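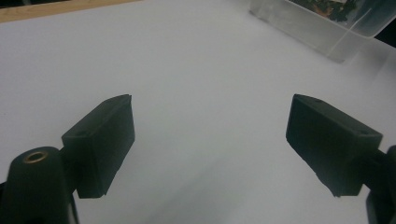
Viorica Berisha
Redactora de bricolaje en Fanik

Cómo lacar en blanco mate un tablero de mesa

El blanco mate disimula bien el polvo, pero enseña cada golpe y cada raya de la lija. Casi todo el trabajo está en la preparación. Para un tablero de escritorio calcula un fin de semana, con los tiempos de secado incluidos.

Materiales

Lija de grano 120, 240 y 380
Masilla fina para madera
Imprimación al agua
Esmalte acrílico mate
Rodillo de espuma de 12 cm
Cinta de carrocero y un paño de microfibra

Preparación

Desmonta las patas y apoya el tablero sobre dos caballetes. Limpia la grasa con agua y amoníaco, aclara y deja secar. Rellena los golpes con masilla, un poco por encima del nivel, y cuando endurezca pasa el grano 120 en el sentido de la veta. Repite con el 240 y retira el polvo con el paño ligeramente húmedo.

Imprimación

Da una mano fina y espera lo que marque el bote. Si el tablero es de pino, los nudos suelen amarillear; en ese caso aplica antes un sellador tapanudos. Lija muy suave con el 380.

Esmalte

Carga poco el rodillo y trabaja por franjas, de un canto al otro, sin volver sobre lo que ya empieza a tirar. Tres manos finas quedan mejor que dos gruesas. En agosto pinto a primera hora, porque con calor el esmalte se seca en el rodillo y deja piel de naranja.

Mira el resultado con luz rasante antes de dar la última mano. Si ves marcas, lija esa zona y repásala entera.

No pongas peso encima durante dos semanas. Para limpiarlo, agua y jabón neutro; los estropajos dejan brillos en el mate.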